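Le présent rapport rend compte d'une étude menée à partir de septembre sur le tri des déchets ménagers dans la commune de Rirside. Il a été établi dans le cadre du projet tutoré de deuxième année.

## 1. Enquête

Un questionnaire a été distribué à 1412 foyers ; 789 l'ont retourné. Les réponses portent sur les consignes de tri et la distance au point d'apport.
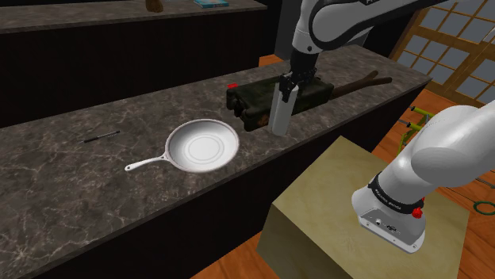 Mawar Pelupessy objecte que la distance pèse moins que l'horaire de collecte, trop matinal pour le quartier Rathnayake. Cette remarque a conduit à ajouter une question lors des entretiens.

## 2. Entretiens

Huit foyers ont été entendus. Tous connaissent les consignes - affichées dans les halls - mais cinq hésitent encore sur les emballages composites.

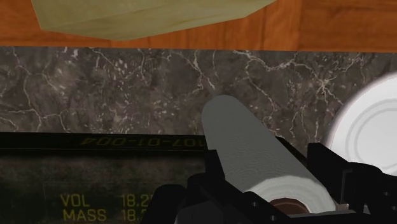
**Mawar Pelupessy**

Les refus de tri relevés rue Uvomo proviennent pour l'essentiel de cartons souillés. Le règlement communal ne précise pas leur destination, et les gardiens d'immeuble appliquent des usages différents.

## 3. Propositions

Il est proposé de décaler la collecte du soir et de réviser le dépliant remis aux nouveaux habitants. Le tirage serait de 600 exemplaires, 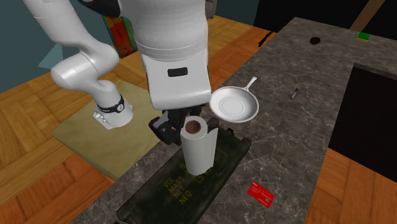 dont une partie en version simplifiée, à déposer en mairie et à la médiathèque. Le questionnaire figure en annexe A, la grille d'entretien en annexe B.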